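台所作業ロボットの模擬試験で停止命令が効かない不具合　Mellbyが修正版を配布

18/11/25

ロボット制御ソフトを開発するMellbyは、同社の制御プログラム「Plirkska」に、停止命令を受けてもアームが動き続ける場合がある不具合が見つかったと発表しました。見つかったのはシミュレーションの中で、実機での事故やけが人の報告はありません。同社は利用者に対し、修正版を入れるまで実機での自動運転を行わないように求めています。

不具合が出たのは「Zestville」と呼ばれる仮想の台所です。流し台や調理台があり、ロボットアームがカップなどの食器をつかんで別の場所へ運ぶ作業を、条件を少しずつ変えながら繰り返し試すために使われています。Plirkskaは、この仮想の台所でも実機でも同じ停止処理を使っています。そのため、画面の中だけの問題として扱うことはできないと同社は判断しました。 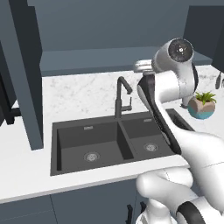

発表によりますと、試験は全部で672回行われました。そのうち8回で、途中で送った停止命令が受け付けられたにもかかわらず、アームは次の目標位置まで移動してから止まりました。記録の上では、命令を受けた時刻に「停止済み」と書かれていました。操作画面の表示も停止中に変わっており、表示だけを見ていた担当者は、はじめ異常に気がつきませんでした。

気がついたのは、関節の角度の記録を別の目的で調べていたときです。停止済みと書かれた時刻の後にも、手首の関節の値が変わり続けていました。担当者は最初、記録の時計がずれていると考えたそうですが、時計を合わせ直しても結果は同じでした。

原因は、動作の計画をやり直す処理と、停止の処理が重なったときの順番にありました。Plirkskaは、物をつかむ位置が予定と少し違うと、アームの通り道を計算し直します。この計算の最中に停止命令が入ると、命令はいったん受け付けられますが、計算が終わった時点で新しい通り道がそのまま実行されます。停止の印が、新しい計画によって消されてしまう形でした。計算が短い時間で終わる作業では重なりがほとんど起きず、これまでの検査では見つかりませんでした。

通り道の計算が長くなりやすいのは、避けるべき物の多い場所です。トースターオーブンの近くや、棚の上に置かれた食器の手前では、グリッパーの向きを何度も変えて候補を調べる必要があります。8回の記録も、多くはこのような場所での動作でした。ただし、物の少ない場所でも起きないとは言えないため、同社は作業の内容によって対象を分けることはせず、全部の利用者に更新を勧めています。

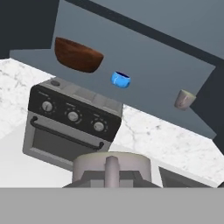

対象となる版と利用者の対応

対象は、今年7月より後に配布されたPlirkskaのすべての版です。7月の更新で、通り道の再計算が別の処理として動くようになり、このときに今回の不具合が入りました。それより前の版には影響がありません。

修正版では、停止命令が入ると再計算の結果を捨て、人がもう一度開始の操作をするまで新しい計画を受け付けません。また、「停止済み」の表示は、命令を受けたときではなく、すべての関節の速度がゼロになったことを確かめた後に出るように変わりました。

すぐに更新できない利用者には、次の対応が案内されています。

・設定の「自動再計画」を切る。物をつかむのに失敗する回数は増えるが、停止の処理は正しく働く。
・実機を動かすときは、ソフトの停止ボタンを使わず、電源を直接切る非常停止スイッチを手の届く所に置く。
・過去の試験の記録がある場合は、「停止済み」の時刻の後に関節の値が変わっていないかを確認する。確認用の小さなプログラムは、修正版と一緒に配られている。

同社の安全担当、Sohail Tanoli氏は説明会で、非常停止スイッチは別の回路になっており、今回の不具合の影響を受けないと述べました。一方で、日ごろソフトの停止ボタンだけに頼っている現場があることは知っていたとも話し、説明書の書き方が弱かったことを認めました。説明書の該当する部分は、修正版に合わせて書き直されました。

修正の後、同社は停止命令を入れる時点をわざと再計算に重ね、同じ仮想の台所で100回を超える試験をやり直しました。食器を持ち上げている途中で止める条件も含まれており、この場合は、グリッパーが物を持ったまま止まることも合格の条件になっています。止まると同時に指が開いてしまえば、実機では食器が落ち、別の危険になるためです。やり直した試験では、停止の遅れは一度も記録されませんでした。

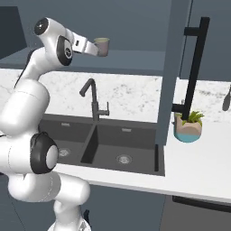

Plirkskaを使っているMsimangは、修正を歓迎しながらも、発表の時期には不満があるとしています。同社によれば、関節の値がおかしいという問い合わせは3週間前に送っており、その時点で注意の知らせだけでも出してほしかったということです。「原因が分からなくても、止まらないことがあると分かれば、こちらは電源のスイッチのそばに人を立たせます」と担当者は話しました。Msimangでは、更新が終わるまで実機の運転を見合わせ、仮想の台所での試験だけを続けています。

Mellbyは、問い合わせを受けてから発表までの経過をまとめ、利用者向けのページに載せる予定です。停止に関係する問い合わせについては、原因の調査が終わる前でも利用者に知らせる方法を検討しているとしています。修正版は、通常の更新画面から無料で入手できます。更新の後は、制御用のコンピューターを一度再起動する必要があります。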